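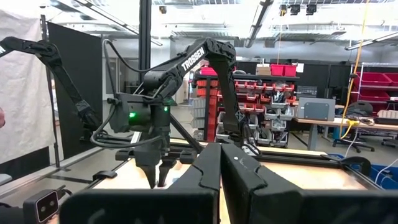
1 Dec 2023

Clirken, day shift. Table-setting task again: toy doughnuts, two round plates, two arms. The demonstration set now stands at 1,920 episodes, of which 498 include a deliberate recovery after a bad grasp. I had hoped to be on to cutlery by this point.

Retrained Prumska overnight on the full set. Validation loss is a little lower than last week's, and I have stopped reading much into that. Loss is averaged over the whole trajectory and most of a trajectory is the arm travelling through empty air, where any policy looks competent. The part I care about is the last few centimetres before the fingers close.

Main fault this morning was the plush one with pink frosting. It compresses, so the gripper position at contact varies a good deal from one grasp to the next, and the policy has apparently learnt to wait for a closing width that it doesn't always reach. It then holds still above the plate until the timeout. Reduced the timeout, which makes the trial shorter and fixes nothing.

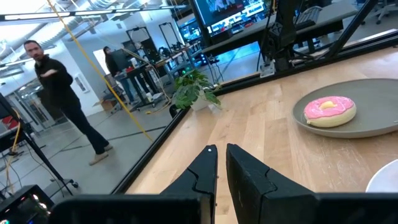 Second fault is placement. If the plate is where it was in the demonstrations, release is clean. Shift it by half its own width and the arm goes to the old position first, then corrects. A person laying a table looks at the plate once and is done with it. Have asked for the plate to be moved between every episode from now on, which slows collection and will be unpopular.

Argument over lunch about whether any of this counts as housework. My position is unchanged. Picking up a known object from a clear table is a component of a chore. The chore includes finding the plate in the cupboard, noticing it is dirty and deciding whether to wash it now. We have the component working on most attempts under our own lights. I would not put it in a kitchen, and I would not let it near a glass. The other side of the table thinks shop work will come first: packing trays, restocking a counter, same goods in the same place all day. I agree with that, with the reservation that bakery stock is soft, sticky and sold to people who mind fingermarks.

Afternoon on occlusion. When one doughnut sits in front of another the policy aims between the two and closes on the edges of both. Set up pairs on purpose.

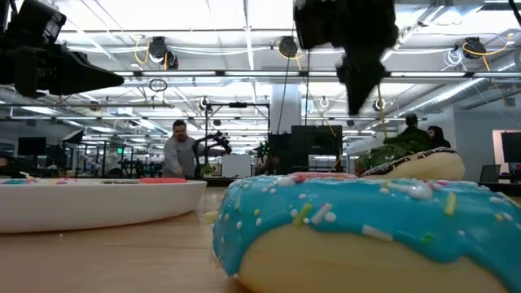 *Blue icing in front, chocolate directly behind; long white dish to the left.*

The wrist view loses the rear object early in the approach, and the other views have to carry it. Masked the wrist input for the first part of the reach as a test. Better choice of target, worse final alignment. Will try fading it in instead of switching.

Jorkero controller build 931 went on at three. Joint limits carried over correctly this time. There is a slight buzz from the left arm at low speed, also present on build 512 if I remember rightly, so probably gain settings. Logged it.

Last block was a mixed layout, small ones near the left gripper and larger ones spread along the front edge, both plates side by side in the middle.
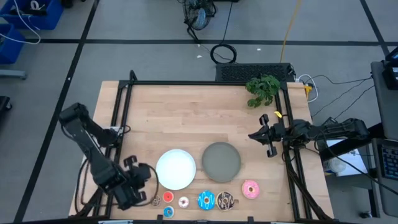
The small ones are harder than I expected. The finger pads are nearly the size of the object, and a few millimetres of error turns a grasp into a push. When it pushes one against its neighbour, the policy treats the pair as a single thing and we are back to the afternoon's problem. Handing over between arms did work when the right arm started the motion. With the left starting, both arms hesitated and I stopped the run.

To do: weight the loss towards contact, re-record the small sizes, check left arm gains. Cutlery moved to January.

Home late. Emptied the dishwasher in under five minutes, including the awkward whisk.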